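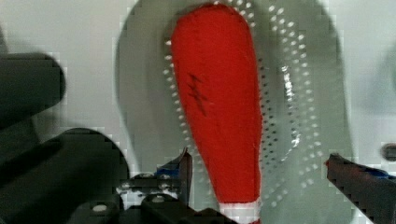 Fig. 1. Red club-shaped object with a soft-looking, matte surface. The narrow white band is near the lower end.

Nov 3, 2024
By Shirley Landry

We use cookies to remember your reading settings. Accept | Manage

Household Objects and Their Records
Handout 6: Writing a catalog entry

Last week we covered how an object gets its number. This handout covers the entry itself, meaning the text a stranger will read when the object is in a box three rooms away.

The parts of an entry

An entry at the Hevard study collection has five fields: object name, physical description, condition, source, and notes. Fill in the first three with the object on the table. Source comes from the paperwork. Notes can wait.

Object name. Use the plainest name you can defend. If you know the shape but not the use, name the shape. "Rod" is a good name for a rod. "Curtain rod" is a claim, and someone will search on it for years.

Physical description. Start with overall form, then color, then surface, then any marks. Give the largest dimension first. Say which way up you had the object when you wrote "top" and "bottom," or the measurements will not match the next person's.

Material is where most student entries go wrong. Felt, foam and flocked plastic can look alike. Write "soft, possibly felt" until you have checked under magnification. The old Gallegos inventory lists item 933 as ivory — it is a plastic knife handle, and the error was copied into two later lists before it was fixed.

Marks. Record a mark before you interpret it. A zigzag line may be ink, stitching or wear. Describe its shape and where it sits, then put your guess in notes with a question mark. Makers' names are copied letter for letter, including misspellings. Zerton used three spellings on its kitchen scales, and the spelling is how we date them.

Condition. Avoid "good" and "poor." Write what is missing, loose, faded or stained. If nothing is, write "no loss seen."

Source. Give the donor or lot and the accession year. The Trelero gift came in as one lot of 1204 pieces with a single page of paperwork, so its source field is the same for every piece. Do not add family stories here. They belong in notes, with the name of the person who told them.

Length

Keep the physical description under 1000 characters. The database cuts off the rest without a warning. Most objects need far less.

Common faults in the last set

- Left and right given from the object's side in one line and the viewer's in the next
- "Unique," "charming," "old"
- Dates with no basis stated
- Repairs described as decoration

For next time

Write full entries for two objects from the teaching drawer. Trade with a partner, who should be able to pick your objects out using the entry alone. Bring both drafts — marked-up copies are fine. Read entry 3833 in the binder before class and note where the cataloger changed her mind.

Recent handouts
Handout 5: Numbering and labels
Handout 4: Handling and gloves
Handout 3: What counts as a set
Reading list, November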